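Interior Finishes, Unit 3: Wood Tones and Wall Color
Instructor: Violeta Fuentealba

1. Undertone
Orange and brown woods read as warm. Put a cool color next to them and the wood looks more orange. A red or tan keeps it quiet. Test on a large board – small chips mislead.

2. Sheen
Gloss shows grain and also shows scratches. For tables in daily use, satin is the safer choice. Compare samples at the height they will be used.

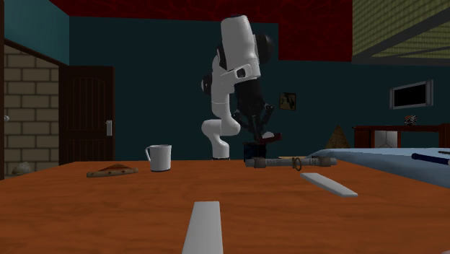
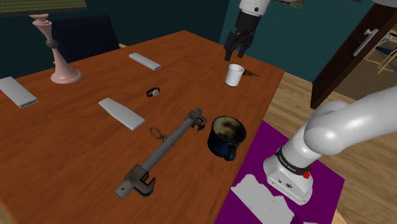
Orange-brown wood tabletop, both views.

3. Light
Warm bulbs push wood toward orange. Check samples by day and again at night before ordering.

4. For next class
Read the Arancibia chapter, 11 pages. Bring one wood sample and two paint cards. Octavio Pereyra will cover stains and oils – questions on the floor plan go to him.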